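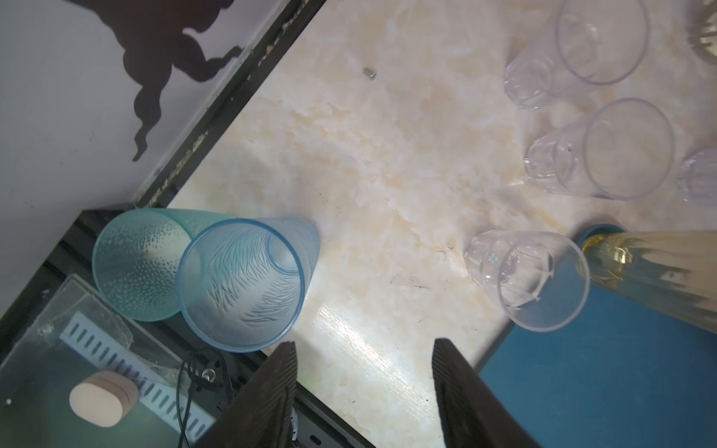
Munine House kitchen users, minutes, August

Present: Ashok Sisodia (chair), Bit-na Choo (minutes), two from the top floor.

1. Last minutes agreed.

2. Counter. Cups are being left on the marble overnight. Agreed that plastic tumblers go back in the cupboard after use, blue and green ones included. The metal strip by the wall is scuffed and marked. Ashok to get a price for a new one; limit £152.

3. Kitty stands at £123. Bit-na to buy sponges and washing-up liquid, up to £35.

4. AOB: none.

Next meeting Saturday, 10.30.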